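Office clear-out leaves Marnavance with 1,631 fewer things and a row about cups

Apr 8, 2026

Staff at Marnavance, the parcel-tracking firm above the old carpet showroom on Yeo Street, have finished a tidying campaign that began in February with a smell and ended last week with a spreadsheet.

The smell was traced to a desk drawer on the second floor, where a satsuma had been left to its own devices. Office manager Rafferty Pennington took the view that if one drawer could hide that, the others deserved a look, and a building-wide clear-out was announced by email under the subject line "Surfaces".

The rules ran to a page and a half. Every table was to be bare by half past five. Anything still on top of it at that hour would go in a bin, and anyone wishing to argue could do so with the bin. Personal mugs were allowed one night's grace. Packing paper, of which the company gets through a heroic amount, was to be flattened and put in the recycling, and was on no account to be rolled up and thrown at colleagues.

Compliance was mixed. The accounts team cleared their desks in an afternoon and were unbearable about it. The returns desk asked for an extension, then another, and was found to have been moving its clutter to the meeting room each evening and back again each morning, a system which by all accounts worked very well until somebody booked a meeting.

"I don't think people are messy," said Pennington. "I think they put a thing down meaning to pick it up, and then it's 2026."

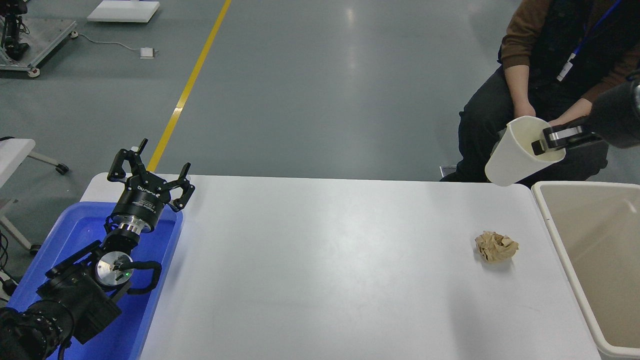
Crumpled paper proved the most stubborn offender. It has no natural owner, it weighs nothing, and most people will work beside a ball of it for a week before admitting that it might be rubbish. One ball on the second floor is believed to have attended three separate team meetings. Under the revised rules, whoever is sitting nearest is responsible, and this has led to a certain amount of quiet shuffling of chairs.

Cups came second. Marnavance gets its disposable ones from a supplier called Trito, which delivers them in sleeves of 35, and the kitchen log suggests that each member of staff was getting through five a day. The typical cup was used for one drink of water and then left standing for fear that it might be needed again. Tea drinkers, who bring their own mugs and consider themselves a better class of person, have asked that this be minuted.

A proposal to do away with throwaway cups altogether was put to a vote and lost by three. The losing side has asked for a recount. The winning side has been told to write its names on its cups, and a marker pen has been tied to the kitchen tap for the purpose. It has already been stolen, string and all.

The spreadsheet, which went round on Friday, puts the number of items removed at 1,631. These include a fondue set, a great many chargers for phones no longer made, and a framed certificate awarding Marnavance second place in a quiz that no one can remember entering. Staples were not counted, after a short but heated discussion.

Anything fit to be used again has gone to Arnard, the secondhand furniture shop round the corner, where the fondue set was in the window by Saturday morning. A member of the accounts team is understood to have bought it back.

Pennington has declared the campaign a success, although the bins are to stay beside the tables for the time being and the half-past-five rule will carry on until the summer. Spot checks will be made without warning, usually on the way back from lunch.

Attention now turns to the cupboard under the stairs. It was left out of the first round because the door would not open, and a request for a locksmith has been approved. Staff who think they may have left something in there are asked to email the office with a rough description and the year.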